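Pink corner with patchwork trees ready for visitors in May

After a long winter of sorting, the little display corner at the Restetti hall in Prunau is nearly ready for its spring visitors, and a very cheerful sight it makes. The walls are pale pink, printed with big brown trees whose leaves look as if they had been cut from a quilt – checks, flowers and paisley in pink, burgundy and tan – and there are butterflies among the branches too.

The soft toy in the collection is bound to win plenty of friends. It is white and wonderfully shaggy, with a light blue fleece hoodie that has a pointed hood and a small tan toggle button. It belongs to the Edwards gift, which came to the hall last year in 13 boxes and holds 2193 items in all, from toys and kitchen things to a great many buttons. Sorting has gone slowly but happily, and the first 1000 pieces are now listed and put away.

The corner will open every afternoon at 3 through the end of May, and admission is free. Families coming over from Ravetness may like to know that the bus stops right outside the hall, and that tea and cake will be served in the side room for as long as the cake lasts. Anyone with toys of their own to pass along is warmly invited to bring them to the front desk – clean, please, and with a note of where they came from if you happen to know it.

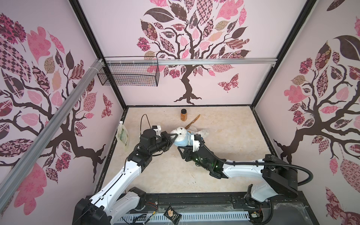
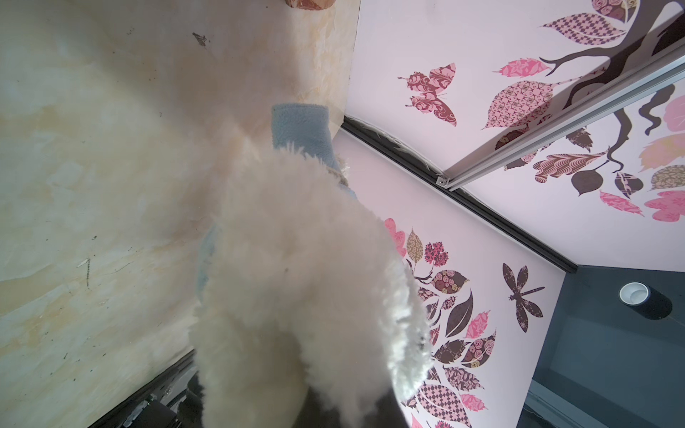
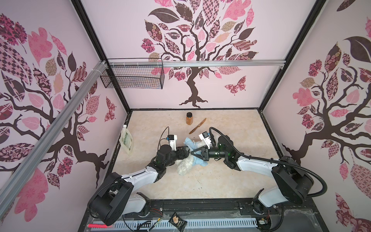
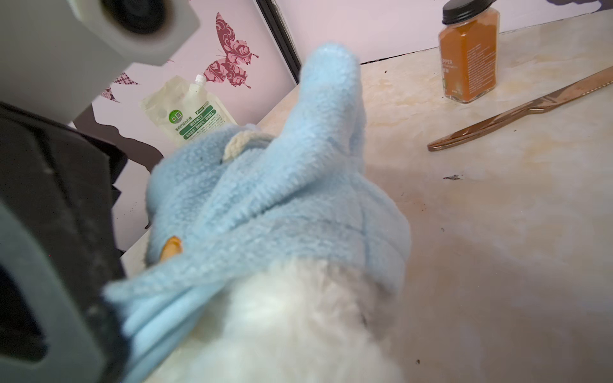

The pink walls at the Restetti hall, Prunau. The white toy is in all four pictures.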